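Keep the small oven

When the kitchen range in our apartment in Zistcombe quit last July, the repair quote came to 959 dollars. I put it off for a month, then another, and cooked everything in a toaster oven. I still do. I now think most small households own far more oven than they need, and that builders should stop putting a full range in every one-bedroom unit they sell.

A full oven is a big box that has to be heated before it is any use. For two pieces of fish or a few potatoes, most of that heat goes into empty space and then into the room. People put up with it out of habit — the range came with the place, so the range gets used. 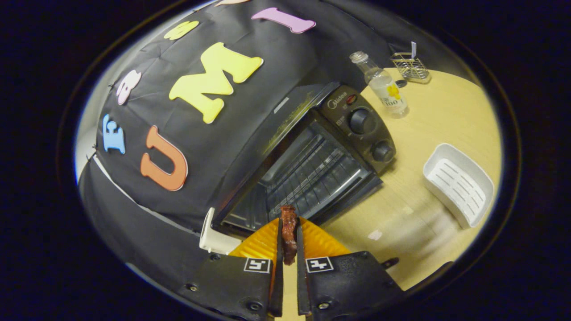
A black Midea toaster oven, with colored foam letters on the cloth beside it.

The usual complaint is the holiday meal. I grant it. A large turkey will not fit in mine, and neither will the big sheet pan I used to own. But that is one day in a year, and I would not buy a moving van because I once moved a couch. 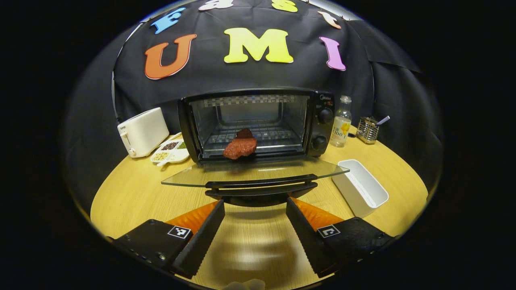 Space is the stronger argument. At Trillenow, the new building near us, the smallest units have a range, a dishwasher and almost no counter. A tenant there has one narrow strip to chop on. Take the range out, put in two burners and a cabinet, and the same kitchen has room to work in. The Adovel building across the street did it that way, and its kitchens feel larger even though they are not.

Some families bake every day and should have the big oven. I only ask that it be a choice. Let buyers check a box for it, and take the price off for those who leave it blank.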